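April

posted by Océane Gill

So I lost most of this month to a thumb.

If you've been reading since the winter you know I've been trying to get the two-armed setup (I call the whole thing Turcotte, after a street I used to live on) to fold a bed sheet. We'd finally gotten decent at it! Then one night, a little after eleven, the right hand took hold of a corner and would not let go. I hit release. Nothing. I hit it again, and the arm went ahead with its next move anyway, hand still clamped, and started hauling the whole sheet toward itself.

I used the stop button, which worked, thank goodness. But I'd been reaching in to smooth out a wrinkle maybe a minute earlier, and I sat on the stairs for a while after that thinking about my fingers.

The log had 971 lines in it and I read every one. Line 579 was the good one: the thumb reported "open" while its motor was still pulling current. The controller believed the first number and ignored the second, so as far as it knew the hand was empty and free to travel. I sent it all to Nilton Puma, who wrote most of the Bruten grip code I'm running, and he replied in six words: "Position sensor. Check the thumb connector."

He was right, of course — the connector had backed out just enough to give a stale reading. Reseating it took three minutes. Trusting it again took more than three evenings, and I've added a check so that if position and current disagree, both arms freeze where they are.
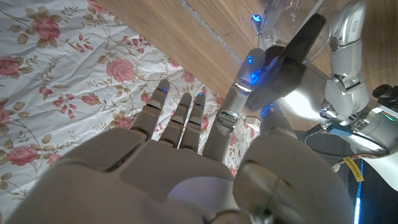 Back at it with the rose sheet, blue lights on at the fingertips.

I'm running everything at quarter speed for now, and my new rule is that my hands stay off the sheet unless the arms are powered down. Slow and boring, but I can live with boring. Next up is the left side, same connector, same check.

Comments

trurnileck: Had the same stale reading on a wrist joint. A dab of hot glue on the connector shell has held so far.

Sarnero Pete: Can you post the freeze check? Mine only looks at position and now I'm nervous!

Océane: @Pete yes, cleaning it up first, it's full of swearing.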